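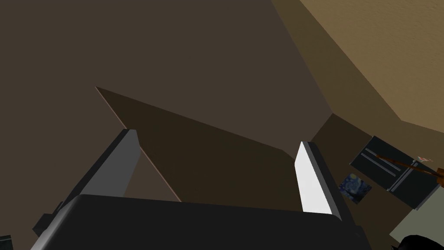
시뮬레이션 화면. 그리퍼의 두 손가락 너머로 얇은 갈색 판, 오른쪽 멀리 서랍장처럼 보이는 가구와 작은 액자.

집안일이나 작업장 잡일, 로봇 팔한테 맡길 수준이 되긴 했나요?

Carkidstead 생활기술 게시판 > 자동화/로봇

Benedito Leite

가구 수선하는 작은 작업장을 하고 있고 바로 위층이 살림집입니다. 18평짜리 작업장에 사람은 저하고 파트타임 한 명이에요. 요즘 로봇 팔 얘기를 하도 많이 들어서 여기 분들 의견을 좀 들어보고 싶습니다.

발단은 이렇습니다. 목재 납품하는 쪽 소개로 Toratano라는 업체 영업 담당자와 통화를 했는데, 자기네 Lallura라는 팔을 작업대에 올려두면 얇은 판재 정리, 서랍 안에 부속 넣기, 퇴근 전 작업대 치우기 정도는 맡길 수 있다고 하더군요. 위층에 올려놓으면 설거지거리 정리도 된다고 했고요. 그 말을 듣고 오히려 의심이 커졌습니다. 작업장 일도 되고 부엌일도 된다는 물건치고 둘 중 하나라도 제대로 되는 걸 본 적이 없어서요.

집에 와서 자료를 찾아보니 시뮬레이션 화면이 정말 많습니다. 맨 위 것도 시뮬레이션인데, 손가락 바로 너머에 얇은 판이 있긴 합니다. 그런데 저는 이게 판을 잡고 있는 건지 그냥 그 앞에 가 있는 건지 화면만 봐서는 모르겠어요. 벽도 매끈하고 질감이라곤 없습니다. 저희 작업장 벽은 본드 자국에 연필로 적은 치수에 달력 뜯긴 자리까지 있는데, 이런 깨끗한 방에서 연습한 기계가 저희 가게에 와서 뭘 알아볼지 궁금합니다.

제가 맡기고 싶은 일은 대단한 게 아닙니다.

서랍 밑판이나 액자 뒷판 같은 얇은 판을 크기별로 꽂아두는 일
경첩하고 손잡이를 부속 서랍에 되돌려 넣는 일 (제일 많이 쓰는 게 저희 장부 번호로 3012번 경첩인데, 이게 늘 엉뚱한 칸에 가 있습니다)
작업 끝나고 바닥에 세워둔 각목, 빗자루, 자 같은 긴 물건을 제자리에 갖다 놓는 일
위층에서는 빨래 개기. 이건 기대 안 합니다만 된다고 하니까 적어봅니다.

마감 후 정리에 매일 40분이 들어갑니다. 그 시간이 아까운 건 사실인데, 로봇이 떨어뜨린 걸 주우러 다니는 데 같은 시간을 쓰게 된다면 살 이유가 없지요. 영업 담당자는 "학습하면 점점 나아진다"는 말을 여러 번 했습니다. 누가 학습을 시키느냐고 물었더니 대답이 길어지더라고요.

실제로 써보신 분, 아니면 비슷한 걸 옆에서라도 보신 분 계시면 의견 부탁드립니다. 곧 다 된다는 얘기는 많이 들었으니 지금 되는 것 위주로 적어주시면 고맙겠습니다. 반대로 "아직 아무것도 안 된다"는 분도 무엇을 해보고 그렇게 느끼셨는지 같이 적어주세요.

Cristian Apaza

포장 라인에서 로봇 팔을 오래 다뤘고, 지금은 Janevski라는 금속 부품 공장에서 설비 보수를 합니다. 로봇을 싫어해서 하는 말은 아니라는 걸 먼저 적어둡니다. 저희 공장 팔들은 잘 돌아갑니다. 다만 그 팔들이 잘 돌아가는 조건을 들으시면 작업장에 놓을 생각이 좀 식으실 겁니다.

저희 팔이 하는 일은 같은 자리에 같은 방향으로 놓인 같은 부품을 옆으로 옮기는 것입니다. 부품이 같은 자리에 오도록 지그를 깎고, 트레이를 맞추고, 사람이 앞 공정에서 줄을 세웁니다. 방문객은 팔이 움직이는 것만 보고 가지요. 트레이 하나가 살짝 휘면 그날 오전은 그냥 날아갑니다. 그런 팔을 작업대에 옮겨놓고 어제는 서랍 밑판, 오늘은 의자 다리, 내일은 또 뭔지 모를 걸 던져주면 완전히 다른 문제가 됩니다. 같은 팔이라도요.

적어주신 일을 하나씩 보겠습니다.

얇은 판부터. 손가락 두 개짜리 그리퍼로 얇은 판을 집는 것 자체는 됩니다. 판이 세워져 있고 모서리가 비어 있으면요. 문제는 바닥에 딱 붙어 누워 있는 판입니다. 사람은 손톱을 넣거나 작업대 끝으로 밀어서 삐져나온 데를 잡습니다. 로봇에게 그 동작을 시키는 연구 영상은 저도 봤습니다만, 판 두 장이 겹쳐 있을 때 한 장만 드는 건 또 별개입니다. 저희는 얇은 철판 한 장씩 떼는 데 그리퍼를 포기하고 흡착판을 씁니다. 그걸로도 기름이 묻으면 두 장이 따라 올라와서 두께 센서를 따로 답니다. 톱밥 앉은 합판 뒷판이라면 흡착도 썩 반갑지 않은 조건입니다.

판을 집은 다음도 생각하셔야 합니다. 넓은 판을 구석 한 점만 잡으면 손가락 사이에서 돕니다. 판이 돌면 팔은 자기가 아는 각도와 실제 각도가 달라지고, 그대로 꽂이에 밀어 넣으면 모서리가 찍힙니다. 수선 맡긴 손님 물건이면 곤란하시겠지요. 그리고 손목 쪽에서 내려다보는 시점이면 그리퍼 몸통이 화면을 꽤 잡아먹습니다. 올려주신 화면에서도 아래쪽은 거의 그리퍼 몸통이고 판 아래쪽 일부가 그 뒤로 가려져 있습니다. 판의 어디까지가 손가락에 닿았는지가 제일 알고 싶은 정보인데 하필 그 근처가 잘 안 보이는 겁니다. 바깥에 다른 시점을 하나 더 두는지, 손가락에 힘을 재는 장치가 있는지 업체에 물어보세요. 둘 다 없다고 하면 저라면 거기서 통화를 끝냅니다.

부속 서랍. 서랍 여닫기는 시연에서 자주 보여주는 동작입니다. 잘 열리는 새 서랍이고 손잡이가 손가락 사이에 딱 들어가면 볼 만합니다. 수선 작업장의 부속 서랍이 그렇게 열리는지는 본인이 제일 잘 아실 겁니다. 저희 공구 서랍은 왼쪽을 무릎으로 밀면서 당겨야 열립니다. 경첩 분류는 3012번이 다른 경첩과 눈에 띄게 다르면 가능성이 있고, 구멍 간격만 다른 사촌이 있으면 사람도 틀립니다. 지금 이미 엉뚱한 칸에 가 있다고 하셨으니 사촌이 있겠지요. 그건 로봇보다 칸 앞에 실물 하나를 나사로 박아두는 게 빠릅니다. 저희 부품실에서 그렇게 합니다.

긴 물건. 가장 말리고 싶은 항목입니다. 각목이나 빗자루를 중간에서 잡으면 양쪽 끝이 멀리 나가는데, 팔이 손목을 조금만 틀어도 끝은 크게 휘두르게 됩니다. 파트타임 직원이 옆에 있다고 하셨죠. 18평이면 사람과 팔의 거리를 벌릴 데가 없습니다. 저희는 울타리를 치고 문이 열리면 정지하게 해놨습니다. 협동로봇이라고 울타리 없이 파는 물건도 많은데, 안전하다고 하는 건 팔이지 팔이 쥐고 있는 물건까지 봐주는 건 아닙니다. 끝에 끌이 달려 있으면 그건 그냥 끌입니다.

시뮬레이션 얘기도 하셨으니 보탭니다. 시뮬레이션 자체를 깎아내리진 않겠습니다. 저희도 새 셀을 짤 때 먼저 화면 안에서 돌려보고, 팔이 기둥을 때리는 걸 거기서 잡아냅니다. 도달 거리, 충돌, 순서는 꽤 믿을 만해요. 못 믿는 건 접촉입니다. 마찰, 휨, 미끄러짐, 톱밥. 화면 속 판은 휘지 않게 설정했으면 휘지 않습니다. 화면에서 집었다는 말은 팔이 그 자리까지 갈 수 있다는 말로 들으시고 거기서 멈추세요. 시뮬레이션 성공률을 숫자로 들이미는 업체가 있으면, 같은 숫자를 실물로 낸 기록이 있느냐고 되물으시면 됩니다.

학습하면 나아진다는 말은 절반쯤 맞습니다. 누군가가 원격으로 팔을 잡고 같은 동작을 되풀이해서 보여줘야 하는 방식이 많습니다. 제가 본 시연에서는 수건 한 종류를 접는 데 시범을 거의 200번 했다고 하더군요. 수건을 바꾸니까 엉켰고 담당자가 웃으면서 팔을 껐습니다. 그 시범을 작업장에서는 누가 하겠습니까. 마감 후에 본인이 하시겠지요. 그러면 정리 시간 40분은 줄어드는 게 아니라 앞으로 당겨서 내는 셈이고, 언제 다 갚아지는지 저는 계산을 못 하겠습니다.

그래도 꼭 시험해보고 싶으시면 데모를 업체 전시장에서 보지 마시고 본인 작업장에서, 본인 판재로, 본인이 정한 순서로 보세요. 조건을 몇 개만 적어드리면,

전날 쓰던 상태 그대로 두고 작업대를 미리 치워주지 말 것
판 두 장을 겹쳐놓을 것
중간에 조명을 한 번 바꿀 것. 오후 네 시쯤 창으로 해가 들어오는 작업장이면 그 시간에 부를 것
담당자가 노트북에 손을 대면 그때마다 표시해둘 것
떨어뜨린 물건을 스스로 다시 집는지 볼 것

마지막이 제일 중요합니다. 성공하는 동작은 연습해 올 수 있는데 실패하고 나서 뭘 하는지는 연습해 오기 어렵습니다. 저희 라인 팔들은 실패하면 그냥 서서 경보를 울리고, 저는 그게 옳은 동작이라고 생각합니다. 집에서 쓰는 물건이 밤에 그러고 서 있으면 좀 다르겠지만요.

빨래는 건너뛰겠습니다.

서랍장수

윗분이 공장 얘기는 다 하셨고 저는 그냥 가정집에서 본 얘기입니다. 너무 기대하고 읽지 마세요.

처남이 이런 걸 좋아해서 작은 탁상용 팔을 샀어요. 브랜드는 기억이 안 나고 Lallura는 아닙니다. 식탁 위에 고정해놓고 컵 옮기기를 시켰는데 되긴 됩니다. 빈 컵이고, 손잡이가 왼쪽이고, 식탁보를 걷었을 때요. 식탁보를 깔면 컵을 잡으면서 천을 같이 물더라고요. 처남은 식탁보를 치우자고 하고 집사람 쪽 식구들은 팔을 치우자고 해서, 제가 마지막으로 갔을 때는 팔이 베란다에 있었습니다.

제 생각에 집안일이 어려운 건 물건이 자꾸 바뀌어서가 아니라 끝이 어디인지를 사람도 말로 못 해서인 것 같아요. 식탁을 치우라고 하면 저는 영수증은 버리고 약봉지는 둡니다. 같은 종이 쪼가리처럼 생겼어도요. 올리신 화면 오른쪽 서랍장 같은 것 근처에 조그만 흰 물건이 하나 있잖아요. 빨간 자국 같은 게 있는. 저는 한참 봤는데 카드인지 장난감인지 모르겠습니다. 치우라고 하면 저도 물어봐야 합니다. 로봇이 물어보기라도 하면 다행인데 물어볼 때마다 손 닦고 가서 대답할 거면 그냥 제가 치우죠.

아, 그리고 로봇청소기는 잘 씁니다. 그건 인정. 그런데 그것도 처음에 의자를 다 올려놔야 하니까 집안일을 대신해준다기보다는 저를 의자 올리는 사람으로 만든 느낌이 좀 있어요. 7월에 장마 들면 현관 쪽 매트에 매번 걸려서 매트도 치워주고 있고요.

결론이라고 할 건 없고, 판재 꽂이는 칸을 넓게 다시 짜는 게 먼저 아닐까 싶네요. 저도 좁은 칸에 억지로 꽂다가 귀퉁이 여럿 깨먹었습니다.

Benedito Leite

두 분 답변 감사합니다. Cristian 님이 적어주신 조건을 거의 그대로 Toratano 담당자에게 보냈습니다. 답이 왔는데, 현장 시연은 가능하지만 작업대는 미리 비워달라고 하고 판재도 자기네 것을 가져오겠답니다. 겹친 판 얘기는 언급이 없었고 힘 센서는 선택 사양이라고 합니다. 외부 카메라도 선택 사양이고요. 그럼 기본 사양에는 뭐가 들어가는지 다시 물어놨습니다.

제 판재로 못 하겠다면 시연은 안 받으려고 합니다. 오기로 그러는 건 아니고, 남의 새 판이 잘 꽂히는 건 제가 봐도 쓸 데가 없어서요.

3012번은 말씀대로 사촌이 있습니다. 구멍 위치만 조금 다른 게 바로 아래 칸이에요. 오늘 칸 앞에 실물을 하나씩 박아놨더니 파트타임 직원이 이걸 왜 이제 하느냐고 합니다. 판재 꽂이도 칸을 넓혀서 다시 짤 생각인데, 칸막이 두께를 얼마로 잡아야 안 휘는지 아시는 분 있으면 그건 목공 게시판에 따로 올리겠습니다.

Cristian Apaza

힘 센서가 선택이면 얇은 판 작업은 처음부터 상정을 안 한 구성일 가능성이 높습니다. 견적서에 선택 사양을 다 넣은 금액으로 다시 달라고 하세요. 설치비와 연간 유지비도 줄을 나눠서요. 저희도 팔 값보다 그 아래 줄들이 길었습니다.

하나 더. 작업대를 비워달라는 요구를 받아주실 거면 비우는 데 걸린 시간을 재서 시연 시간 옆에 같이 적어두세요. 업체에도 그 숫자를 보여주시고요.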